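Imprimir | Enviar por correo electrónico

Inicio | Número actual | Archivo | Normas para autores | Contacto

3. Configuraciones de carrocería y cierre de la capota

3.1. Delimitación del corpus

El presente apartado examina las variantes de carrocería abierta del Cikel, modelo deportivo de serie corta cuya producción se interrumpió antes de que el fabricante completara la gama prevista. El corpus reúne 43 expedientes de homologación y las hojas de montaje conservadas en el archivo de Sterkamia, empresa carrocera que suministró los paneles traseros y los armazones de capota. Se han excluido los vehículos transformados con posterioridad a su primera matriculación, salvo cuando la hoja de montaje permitía reconstruir el estado de origen.

La denominación comercial no resulta un criterio fiable. Un mismo bastidor figura en unos documentos como descapotable y en otros como biplaza abierto, en función del mercado de destino. Por ello se ha adoptado una clasificación basada en dos elementos constructivos: el tipo de ventanilla lateral y la existencia de un alojamiento fijo para la capota plegada.

3.2. Ventanillas y altura de cintura

Los primeros ejemplares carecían de cristales laterales practicables y recurrían a pantallas desmontables, que se guardaban tras los respaldos. La introducción de puertas más altas – modificación fechada en julio en las hojas de montaje – permitió alojar el mecanismo elevalunas de Ogura sin ensanchar el panel interior. El cambio obligó, no obstante, a elevar la línea de cintura 20 mm y a redibujar el marco del parabrisas.

La comparación de ambas series muestra que la distancia entre el borde superior de la puerta y el arco delantero de la capota se mantuvo constante. Puede inferirse que Sterkamia conservó el utillaje del armazón y trasladó la diferencia de cota al soporte inferior. Los planos de taller respaldan esta lectura, aunque dos de ellos presentan correcciones manuscritas sin fechar.
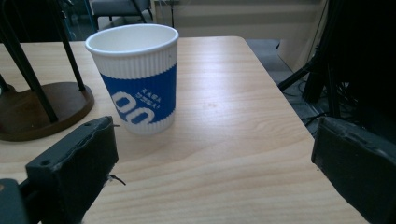 Figura 2

El soporte inferior modificado aparece por primera vez en la segunda serie y se repite sin variaciones hasta el final de la producción. Su geometría afecta al espacio disponible tras los asientos: en la versión cupé se instalaron dos plazas auxiliares de dimensiones reducidas, mientras que en el biplaza abierto ese volumen quedó ocupado por la capota y sus bisagras. Ningún expediente recoge plazas traseras en la carrocería abierta, pese a que un folleto de Flosis, distribuidor del modelo, las anunciaba como equipamiento opcional.

3.3. Masa y rigidez

La supresión del techo rígido exigió refuerzos en los largueros y en el travesaño situado bajo el salpicadero. La masa en vacío declarada para el biplaza abierto es de 1,000 kg, cifra que coincide en todos los expedientes y que debe interpretarse como un valor administrativo único – no como el resultado de pesadas individuales. Las hojas de montaje no registran el peso de los refuerzos, por lo que no ha sido posible calcular la diferencia respecto del cupé.

En cuanto a la rigidez torsional, la documentación es fragmentaria. Se conserva un informe interno sobre vibraciones del parabrisas, del que falta el anexo de mediciones. El informe recomienda añadir una cartela en la base de cada montante, solución que las hojas de montaje recogen a partir de la segunda serie. El examen de esas cartelas y de sus puntos de soldadura se aborda en el apartado 4.

Imprimir | Enviar por correo electrónico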